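About Plultalo

Plultalo folds laundry. More exactly, we build the grippers and write the software that let machines fold it, and hotels, rental firms and one very patient uniform supplier pay us for this. There are 9 of us, in a former dairy with good light and bad plumbing.

Most company pages begin with a dream. Ours begins with a fault report.

In our first year we installed a folding cell called Broteo at Hemard, a linen and workwear service two towns over. Broteo had folded white napkins in our shop for weeks and we were very proud of it. Hemard gave it black aprons. For most of a morning it folded them beautifully. Then it lost track of where one apron ended and the next began, took hold of both, and kept pulling. The force limit should have stopped the arm. We had raised the limit during testing, to get past a sticky joint, and had never put it back.

The apron strings went around the wrist of the robot, the wrist went around as well, and a bracket let go and crossed the room. The guard door was shut, so the bracket hit the door. Had somebody propped it open (as we had, in our own shop, more often than we care to say) this would be a much shorter page about a company that no longer exists.

The final count was 136 aprons to be rewashed, two to be buried, and one dent in the guard door. Hemard let us keep the door. It hangs in our entrance where other firms have a mission statement.

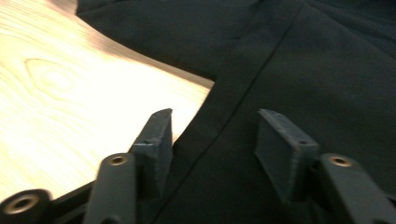
Dark cloth is still the hardest thing we do. A fold in black fabric gives a camera very little to go on, and a seam can look a lot like an edge until you pull on it. So we went back to the beginning and collected 2,076 grasps by hand, nearly all of them on fabrics that Broteo hated. It was dull work. The second version came out of it, and it has one talent the first one lacked: when it isn't sure what it is holding, it lets go and waits for help. Customers sometimes ask if we can make it wait less. We can, a little, and we'd rather not.

The other changes were less clever. Force limits are now locked, and it takes two people to change one. Every cell we ship is checked by Geerts, an outside safety firm that has never once told us we did a nice job. Each fault goes up on our site within the month, including the embarrassing ones – there is a whole section on socks.

We don't promise 100 percent uptime. If you run a laundry and would like a machine that stops when it is confused, write to us. If you have black aprons, please mention it in the first email.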